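Haroretti Gripper Comparison

The Haroretti Gripper Comparison, often shortened to Haroretti, is a simulation-based procedure for comparing robot grippers on household tabletop tasks. It was developed at the Oltix laboratory under Marcela Ondrejka and is maintained by a small group led by Bořivoj Paulík. The procedure holds the arm, the room and the objects constant and changes only the end effector or its controller, so that differences in results can be traced to the hardware model or software under study.

Contents
1 Background
2 Procedure
3 Scenes and objects
4 Grippers and controllers
5 Scoring
6 Reception
7 See also

Background

Work on the comparison began as an internal exercise at Oltix, where two teams had reported very different success rates for the same two-finger gripper. A review by Ondrejka traced most of the gap to table height, starting pose and the choice of objects. Paulík then wrote a fixed set of rules for both teams, and the first complete version was circulated in April. The rules were revised after outside laboratories asked to use them, and the current text took effect on 10th September.

Procedure

A full comparison consists of 3848 trials for each gripper. Every trial begins with the arm in a set starting position and ends when the target object has been lifted and held, when the time limit of 70 seconds is reached, or when the arm touches any furniture. Contact with furniture counts as a failure even if the object is held at the time.

Starting positions of the objects are drawn from a shared list. Laboratories may not remove difficult positions from the list, but they may report them separately. Lighting is also varied between trials. Strong shadows were added in the second revision, after Paulík found that camera-based controllers tuned under even light often placed the fingers to one side of the target.

Scenes and objects

The comparison uses eight furnished rooms, each built around a table or counter. Objects are everyday items of differing height and shape. Flat items are considered the hardest group for two-finger grippers – the fingers must close very near the tabletop, and a small error in height leads either to a missed grasp or to contact with the wood.
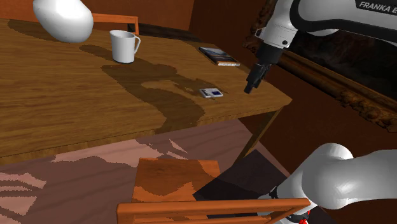 Simulated tabletop scene with a Franka arm and two-finger gripper. A mug, a book and a small card-like object are on the table.

Chairs and other furnishings are kept in the rooms during testing. Early versions used a bare table on an empty floor, and several controllers that performed well there failed when the space near the table was limited. Ondrejka has argued that furniture should be treated as part of the task.

Grippers and controllers

The reference gripper is a parallel type with two fingers. Two other models are supported: the Shojaei, a three-finger design with independently driven joints, and the Brorness, a suction tool intended for smooth surfaces. In the published Oltix results, the Brorness led on flat objects and ranked last on mugs, while the Shojaei gave the most even results but needed more time per grasp.

Controllers are compared separately. The gripper is held fixed, and each controller receives the same camera views and joint readings. Position control and force-limited control are both permitted, provided the mode is stated in the report.

Scoring

Each object group receives a score from zero to nine, based on the share of successful trials. Scores are not combined into a single figure. Reports must also list furniture contacts and dropped objects.

Reception

The procedure has been praised for its clear rules and criticized for its reliance on simulation. Friction between fingers and thin objects is simplified, and critics consider the results for flat items less dependable than those for mugs. Paulík has acknowledged this limit and recommends that close results be repeated on physical equipment before a gripper is purchased.

See also

End effector
Parallel gripper
Robot simulation
Force control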